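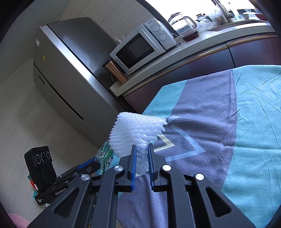 Foam mesh sleeve over the patterned cloth, kitchen end of the room behind.

November 11, 2022. Packing materials, fruit sleeves.

Continued with the white foam mesh sleeves for the Gisstead fruit boxes. The point of this round was reuse: how many trips a sleeve can make before it stops holding its shape around a pear. Debashish thinks one trip and then the bin. Rajitha has been arguing for three. I have no opinion yet and would like the numbers first.

Stock. We hold 2,542 sleeves by the delivery note from Sirnport, unused, still in their bags in the store. Today's work used only returned ones. I pulled 40 from the returns sack. No selection, just the top of the sack.

Procedure, same as last time except where noted:
Shake out, check for torn cells along the ribs.
Lay flat with no load for ten minutes, then measure the width at the middle.
Pull over the gauge cylinder, leave one minute, take off, measure again.
Bunch by hand into a ball, hold for a count of ten, release, measure after one minute and again after ten.

The bunching step is new. Tanvir pointed out that sleeves don't come back flat, they come back crushed into corners of the box with the wrappers, so a test that only stretches them misses most of what happens to them. Agreed. It is a crude step and depends on whose hand does it. I did all of them myself today so at least it is one hand.

Results. 19 of the 40 came back to within tolerance after ten minutes. Of the rest, most were a little wide at the open end and fine at the middle, and 3 had torn cells and were thrown out before measuring. The torn ones were all torn at the cut edge. None had failed in the body of the net. If that holds up, the weak point is the cut and we should ask Sirnport what they cut with.

Recovery is slower than I assumed. The one-minute figure is close to useless. A sleeve released from a tight bunch fans out at one end first, with the ribs spread, and the other end stays pinched for some time after. Measuring at the middle hides this. Next round: measure both ends and the middle, and drop the one-minute reading to make up the time.

Marking. The felt pen does not take on the foam. It beads, or it goes into the gaps between the ribs and can't be read. Tried paper tags on thread, which catch on the neighboring sleeve. Loïc suggests keeping each sleeve in a numbered cup and leaving the sleeve itself unmarked. Will do that.

Surface. The cloth is fine for laying out but it has to be pulled smooth before each batch. Where it wrinkles, a sleeve lies over the ridge and reads narrow — I redid four for this reason. White on the turquoise panels is easy to see. On the grayish-lavender it takes a second look.

Storage. Ryota asked whether cold makes the foam stiffer, given that the boxes go through the Miah cold room. Not tested. Plan is to leave ten sleeves in the refrigerator overnight and run them against ten from the shelf. Need to clear a space first and write on the bag what it is.

To do:
Numbered cups, at least 40.
Ask Sirnport about the cut edge.
Second pass on the 19, same order.
Cold batch, before the December order goes in.
Send Debashish the sheet, with the four repeats flagged.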